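Packing Bench Assistant (2 posts) – Volville Works, Unit 20

Reference: 123
Reports to: Kaja Grīnberga, Packing Supervisor
Hours: 100 per month, early shift, 6.30 start
Start: July

Volville supplies boxed goods to trade customers. We are filling two posts on the packing benches. The work is done standing, at one bench per person, and covers erecting, filling, closing and labelling cartons.

Duties

Make up flat cartons and close the base before filling.
Check contents against the order sheet. Short orders go back to the shelf with the sheet attached, not forward to dispatch.
Fit dividers and paper fill. Contents must not shift when the carton is tilted.
Stand each carton upright on the mat for labelling. Labels go on the front face, square to the lower edge.
Keep the mat clear of offcuts, tape ends and blades. Knives go back in the holder after every cut.
Enter finished orders in Trener, our stock system. Training is given in the first week.

Requirements

Able to lift cartons to bench height repeatedly during a shift.
Able to read an order sheet in English and write a clear note.
Steady, accurate handwork. Speed is assessed only after the first month.
Previous packing work is useful – kitchen, library or stockroom experience is also considered.

Bench and materials

Benches are white-fronted tables with a large brown mat laid over most of the top. The mat stays down during the shift and is wiped at the end of it. Plain white cartons are used for the Rätsep and Sultex orders and must be handled with clean, dry hands.
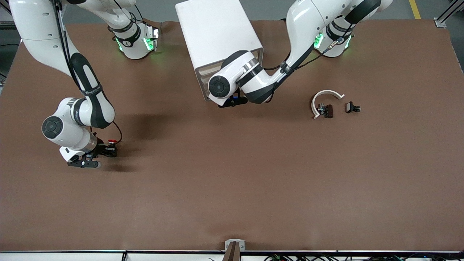

Gloves are supplied in all sizes. Safety shoes are supplied after the trial shift, so please wear closed, flat shoes for the trial itself.

How to apply

Send a short letter and a list of past jobs to Dzintra Grīnberga at the Volville office, quoting the reference. State whether you can work the early shift throughout. Applicants selected for a trial will pack one set of orders at the bench and are paid for the time.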